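分类：招募／兼职／数据采集

大家好，我是Pendo Langat，在Prostholm带采集小组。我们在教一个学习系统做家务，它得先看过很多很多人是怎么做的，所以又来招人啦！

活儿听着简单：两只手各握一个夹爪，头上戴一台设备，然后开微波炉门、放东西、拿东西、关门。一段做完，把东西摆回去，再来一段。

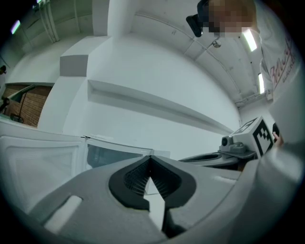 你可能会想，开个门有什么好录的？我刚来时也这么想（笑）。可是拿惯了筷子的手，换成夹爪去拉门，角度稍微偏一点就滑掉了。滑了也别慌，接着做，补救的动作我们也要。动作别太快，照平时在家的节奏来就行。

每次来60分钟，中间随时可以喊停喝水。正式录之前有练习，Hannelore Seidel会手把手带你，她脾气特别好，放心问。

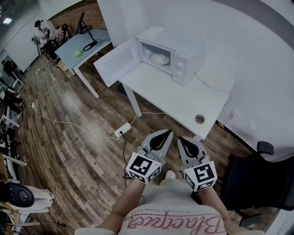 报酬是每次100元，当天结，饮料管够。条件不多：年满十八岁，双手活动自如，头上戴东西不会头晕。戴眼镜的朋友请提前说一声，我们好调头带。左撇子特别欢迎！八月那批几乎全是右撇子，数据偏得我头疼。

最好能来3次以上，做熟了之后的动作和头一回很不一样，两种我们都想要。
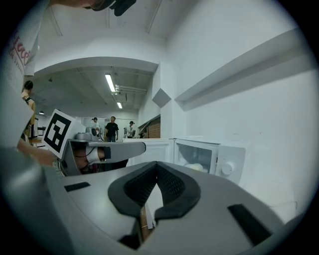 还有，请穿平底鞋，袖子别太宽，手镯戒指先摘下来。画面里的人脸会做模糊处理，同意书到场再签，看完不想签也没关系。

想来的话写邮件给我，标题写“采集报名”，附上方便的时间段和惯用手，2天内我一定回。带朋友一起报名也可以，写在同一封里就好。

2022年11月11日

相关招募
Kirex：叠衣动作采集，短期
Devadiga：标注员，可远程
Tindonham：夹爪装配助理

联系我们｜版权所有 Prostholm｜返回顶部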